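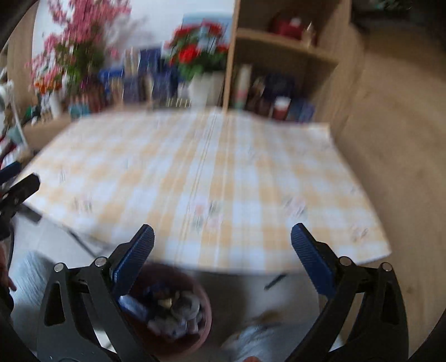 PIRIHI, May

Heather Rakena learned to make soup for a crowd before she learned to make it for two, and she still can't quite manage the smaller pot. "My husband says we could feed the street," she told me, laughing, as she put the kettle on for the second time that afternoon. "And some weeks we do!"

Her supper club, which she named Camari after the boat her grandfather used to fish from, began with 6 neighbors and one borrowed ladle (she still has the ladle, and the neighbor has stopped asking). These days the mailing list has grown to some 300 people, and over the past year she and her friend Shona Tipoki served 3000 bowls between them. Shona keeps the tally in a school notebook.

I wondered how a person goes from one to the other without losing her mind.

"Slowly, and with a lot of onions," Heather said. "You start them on low heat and you leave them alone. People are always poking at their onions. I tell them to go fold some laundry and come back." 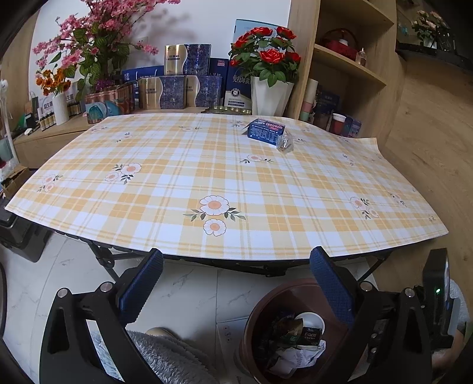

She is just as firm on the subject of stock, which she makes from whatever the week has left her, and on bread, which she refuses to bake. The bread comes over the hill from a bakery in Wultow, and she has been buying it for so long that they set her loaves aside without being called.

The hardest stretch was the winter the hall lost its heating. "I thought that was the end of us," she said. "Then they all turned up in their coats and wanted seconds."

Shona, who had been listening from the doorway, reminded her that the pea and ham had run out by seven that night. Heather waved this off. There had been plenty of the leek, she said, and anyway the pea and ham is always better the next day, when it has thickened up and you can stand a spoon in it.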